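# Solska 双臂工作台试用评价：在饮品试味室用了一个冬天以后

日期：2021年4月5日

我的中文是工作以后学的，有些句子可能不太自然，请大家原谅。我在 Illwood 的饮品试味室工作，负责样品准备和记录。从一月开始，我们使用 Solska 的双臂工作台，由 Ersoy 公司负责安装和培训。网上关于这个产品的中文评价很少，所以我想认真写一篇，给正在考虑购买的同行参考。

先说我的立场。这台设备不是我选的，我也没有从任何公司得到好处。开始的时候我有一点反对，现在我的看法比较复杂，给它的分数不低，可是有几件事我必须写出来。

## 我们用它做什么

试味室的工作，外人听起来很轻松。其实大部分时间是在拿瓶子、倒样品、摆杯子、收杯子。任务最多的日子，我们要准备200杯样品，每一杯的位置都要和记录表一致。做过的人知道，到下午手腕会很酸，而且越累越容易把顺序弄错。

我们让工作台做的是其中最单调的部分：移动瓶子和杯子，把它们放到规定的位置。打开瓶盖、检查气味、决定样品能不能用，这些还是人来做。Ersoy 的培训老师建议我们先用很少的物品练习，一个杯子，一个瓶子，桌面上不要放别的东西。我觉得这个建议很好。我们没有马上听，第一周就把整套样品都摆了上去，结果浪费了很多时间。

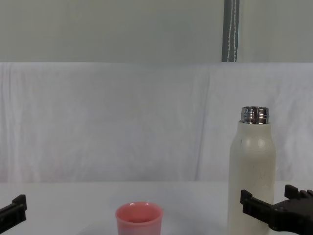

手腕不疼了是真的，但是现在我下班的时候眼睛疼，一位同事读了这篇的草稿以后这样说，她希望我把这句话也写进去。我同意她的意见。以前我们的疲劳在手上，现在在眼睛和注意力上。看着机器工作，比自己做要无聊，但是又不能走开。产品手册里完全没有提到这一点，我认为应该提到。

## 安装和学习

安装用了4天，比合同上写的长一天，原因是我们的桌子高度不合适，需要重新调整。Ersoy 的工程师态度很好，说话也清楚。学习操作没有我想象的难。基本的动作，我练习了两个下午就可以自己设置。比较难的是“教”它新的容器，每换一种瓶子，都要重新做一次位置确认。如果你们的容器种类很多，请把这个时间算进计划里。我们常用的容器有14种，全部做完的时候，一月已经过去了。

界面的中文翻译质量一般。有一个按钮叫“释放”，另一个叫“放开”，功能不一样，我到现在有时候还要想一下。我不是母语者，本来以为是我的问题，后来问了母语的同事，他们也分不清楚。我在按钮旁边贴了小纸条，问题算是解决了，可是这样价格的设备，不应该让用户自己贴纸条。

## 实际工作中的表现

我做了一个简单的统计。普通的硬瓶子，在没有人帮忙的情况下，一次就放到正确位置的比例是96%。这个数字我是满意的。薄的塑料杯差一些，我没有完整的数据，所以不写数字。杯子里有液体的时候，我建议把速度调到最慢的一档。在这一档，它比人慢很多，着急的时候会让人心烦。

它的夹爪是两个平的黑色指块，面对面平行地打开和合上。对于直的容器，这个设计够用。对于上面宽、下面窄的杯子，夹的高度就很重要：太高容易碰到杯口，太低容易碰到桌面。我们把每种杯子的高度写在一张表上，挂在墙边，换班的人先看表再开始。夹爪的清洁也要注意，液体滴到连杆附近以后，要用软布慢慢擦，我每天下班以前做一次。

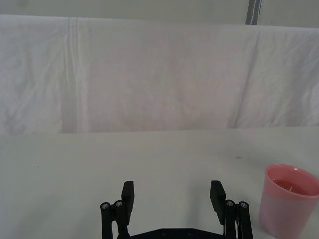
那么省下来的时间去了哪里呢？Follport 的一位读者以前给我留言，问的就是这个问题，他说他们那里也买了类似的设备，省下来的时间全部变成了更多的任务，人没有觉得轻松。

我们的情况好一点，但是也不完全理想。刚开始，主管确实想增加样品的数量。我们几个人一起去谈了一次，最后的决定是：上午的任务不增加，下午留出一段时间，让准备样品的人也参加试味讨论。以前我准备了很多年的样品，很少有机会说它们好不好喝。现在我可以坐下来，和大家一起评价，还可以学习写报告。对我来说，这是最大的变化，也是我给高分的主要理由。不过我要说清楚，这个好处来自我们的谈话，机器不会自己把它带来。

也有失去的东西。过去两个人一起摆杯子，会聊家里的事，聊晚饭。现在一个人看设备，另一个人在电脑前面，聊天少了。新来的同事学得也不一样，她很会设置程序，但是用手倒样品不太稳。万一设备停机，这会成为问题，所以我们每周安排一个上午全部用手工做。有人觉得这是浪费，我自己很喜欢那个上午。

## 优点

- 动作稳定，硬瓶子的表现很好
- 手腕的负担明显减少
- Ersoy 的售后回复快，电话里能找到懂技术的人

## 缺点

- 中文界面的用词混乱
- 新容器的设置花时间
- 薄杯子需要慢速，影响效率
- 看守的人容易疲劳，最好能轮换

## 打分和建议

如果满分是十分，设备本身我给七分，售后我给九分。如果你们每天做的都是同样几种容器，可以考虑购买。如果容器经常变化，请先要求试用，而且用你们自己最难夹的那个杯子去试。购买以前，也请和真正做这份工作的人谈一谈，问他们哪一部分愿意交给机器，哪一部分想留下。我们是设备到了以后才谈的，晚了一点，有几个流程后来又改了一遍。

下个月 Solska 会更新软件，据说按钮的名字会改。改好以后我会在这里补充，小纸条先不撕。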